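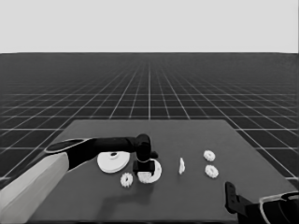
**Kulkarni**
Demonstrations lead, Plilter (Trellville)

> On Apr 30, 2024, a member of the Muron list wrote:
>
> We have 40 teleop episodes of the gear task in sim and the policy still wanders off. Should we keep collecting, or fix the ones we have? Also, is it OK to trim the slow parts at the start?

Fix first. We had 26 clean episodes before we had 40 of anything, and the 26 trained better. The rest were mostly me learning to drive two arms at once, and the network was a very faithful student.

Please leave the slow starts alone unless the arms are truly parked. An operator squinting at a pile of white gears on a gray table is deciding which one to go for, and I want that in the data.
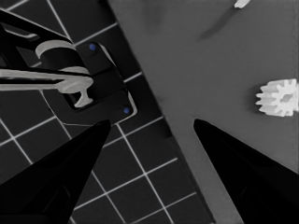
What I would cut is the fidgeting. Opening and closing the gripper three times over nothing is a nervous habit, and the model picks it up faster than it picks up gears. Episode 1917 on our server is a fine specimen. I recorded it, so I can be rude about it.
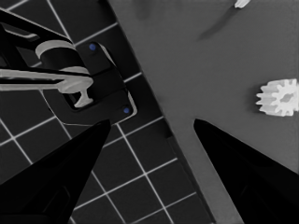 On layout, scatter the gears by script and don't peek at the result before you accept it. Left to ourselves we all set out the same tidy arrangement and call it random. A few parts near the edge of a wrist view is fine. A part that no camera sees from start to finish is a bad episode, however well you drove it.

Keep the failures too, in their own folder, with the reason in plain words. "Bad" is not a reason. Neither is "ugh," which I found 25 times in our June notes, in my own spelling.

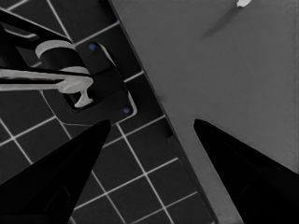 **Still open**

- Does anyone store both wrist views at the full control rate, or do you drop frames?
- Regrasps: one episode or two? We have argued it both ways and labeled it both ways, sadly in the same set.

Replies to the list, please.

Kulkarni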